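The word that changed everything for Stela Avram was "butter."

She had been learning Romanian from her grandmother's letters for most of a winter, a dictionary in one hand and a cup of tea in the other, and she could read whole pages without stopping. Then she flew over to visit the family, sat down to breakfast at the Mihăilă house and could not ask for the butter.

"I knew the word for orchard! I knew the word for inheritance," she says, laughing. "I had about nine ways to say that someone had passed away. And there I was, pointing at a dish like a toddler."

Avram now runs the evening language circle in Brolstead, where adults come to learn the languages their parents or grandparents spoke and never quite handed down. Romanian was the first. Portuguese, Polish and Welsh followed, and on the night I visit there are 32 people in the building, all talking at once. It is wonderfully loud.

The circle doesn't use a textbook. Each person starts with a list of things they said out loud at home in the past day, in English, and the group works out how to say them. My own list (she made me write one) included "Where did I put my keys" and "That cheese is not for you," said to the dog.

"People are embarrassed by how dull their lists are," Avram says. "I love the dull lists. That's the language your grandmother spoke all day long. She wasn't reciting poems, she was telling somebody to shut the door."

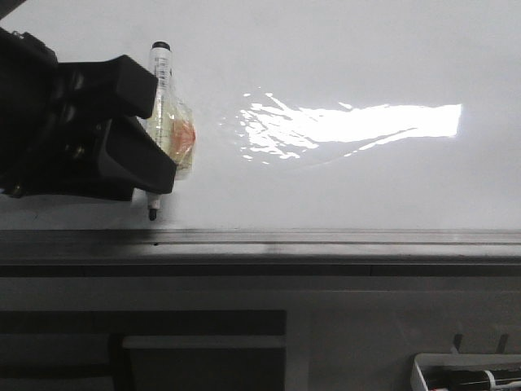 Joana Antunes
Contributing Writer

The lists get long. Avram keeps a master copy of every phrase the circle has worked through, and it stood at 2853 the last time she checked. She reads me a few from the Portuguese pages, and I recognize my aunt in nearly all of them: take a jacket, you've hardly eaten, who was that on the phone.

I ask what happens when the family version of a phrase doesn't match the one in the dictionary. She lights up.

"Oh, that's the best part! We write down both. Somebody's father came from a village where they had their own word for a ladle, and his daughter had been told by an app that it was wrong. It isn't wrong. It's her dad's word for a ladle."

Her advice for beginners is wonderfully plain. Talk to yourself while you cook. Learn to say "what do you call this?" before anything else. Phone a relative and keep it short – four minutes is plenty, she says, and you can hang up while it's still going well.

She is less strict about grammar than I expected. Verb endings get fixed when they cause a misunderstanding, and otherwise the conversation rolls on. A retired bus driver in the Polish group told me he had been getting one ending wrong since January and had only just heard about it, from a cousin, over a plate of dumplings. He seemed delighted.

Not everyone who comes has family left to talk to. Avram is careful with that. One woman joined after finding a box of her mother's recipe cards, 36 of them, written in a mix of Welsh and English with no pattern to it that anyone could see. The Welsh table has been reading them together, a card at a time, and cooking from them too.

"She said to me, 'I can hear her now,'" Avram says. "I had to go and stand in the hallway for a bit."

And breakfast with the Mihăilăs? She has been back twice. On the last trip she asked for the butter, the salt and the good jam from the back of the cupboard, and then got into a long argument with an uncle over whether tomatoes belong in the fridge.

"I lost," she says. "But I lost in Romanian!"

The Brolstead circle meets in the evenings and takes new people all year. Bring a list.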